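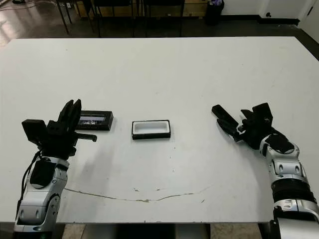
3. The table and the boxes

I spent far longer choosing a table than I'd planned to. The Juson study is about how people keep small things in shallow boxes, and how they decide (often without really looking) which box still has room in it. I'd assumed any old table would do. For the pilot in July we used a brown one with a strong grain, and the dark boxes more or less melted into it, especially late in the afternoon. People reached for the edge of a box and got the table. So for the main sessions at our Burton site we moved to a big white one with a matte top, from Van Acker, and that's the one I'd use again. It doesn't throw the ceiling lights back at you and it makes a thin black rim very easy to find – it also shows every crumb, so we wiped it between sessions.

I set the working height at 70 cm. A few of the taller people grumbled and I don't blame them, but raising the table would have changed how far down into a box each person could see, and that mattered more to me than a sore back over a short session.

3.1 Why shallow boxes

Deep boxes are a different problem. You rummage in a deep box, and by the time you know what's in it your hand has done most of the work. With a shallow one people seem to make up their minds from a glance, and I wanted to catch the glance going wrong. I asked Jurnonix for low rectangular boxes in black, small enough to lift without any fuss, and they were very patient with me about the inside corners (the first lot were too rounded and buttons kept riding up them).

Some of the boxes had a white lining and some were left dark inside. At first I only wanted the lining so I could tell the two sets apart on the shelf! It ended up being the thing I wrote most of my notes about. Figure 1 has one of the white-lined ones, open, near the middle of the table, with a dark one a little further back. You can read the white one straight away as a shallow space with nothing apparent in it. The dark one is much harder. There's a glossy strip with little spots of light on it, and from that alone I couldn't tell you whether I was looking at a closed box or a full one. Several people in the study said much the same thing, only more crossly.

3.2 What counted as putting something away

This took us an embarrassing number of meetings. In the end I settled on a plain rule: a thing is put away when it's fully inside the rim and the hand has let go of it. If it was leaning over the edge, it wasn't put away. If someone dropped it in and then fished it out to turn it round, that was one go, and we used the final position. Across the main sessions we logged 3,851 of these, and 1,921 of them went into white-lined boxes, so the two kinds came out nearly level without my having to nudge anybody.

I left the wording of the instructions loose on purpose. People were told to "put these away so you'd find them again", and that was it. Quite a few asked whether the boxes had to be straight. I said it was up to them, and most straightened them anyway – usually along the long side of the table, with a gap between that they seemed to care about a good deal. I haven't tried to analyse the gap, though I'd love somebody to.

3.3 Things I'd change

Seven sessions had to be thrown out because the lamp had been moved and the low rims were casting much longer shadows across the table top than usual. With the white lining, a heavy shadow inside the near edge can look like something lying there, and one person went back twice to check. I'd tape the lamp's position to the floor next time, or use two lamps and be done with it.

I'd also like a matte version of the dark interior. Shine and colour are tangled up in what we have: a box that is black inside and glossy inside gives people two separate reasons to hesitate, and nothing in our log can pull those apart. Jurnonix have since sent a sample with a duller finish. I've only had it on my own desk so far, with paper clips in it, and I still lift it to the window to see how many are left.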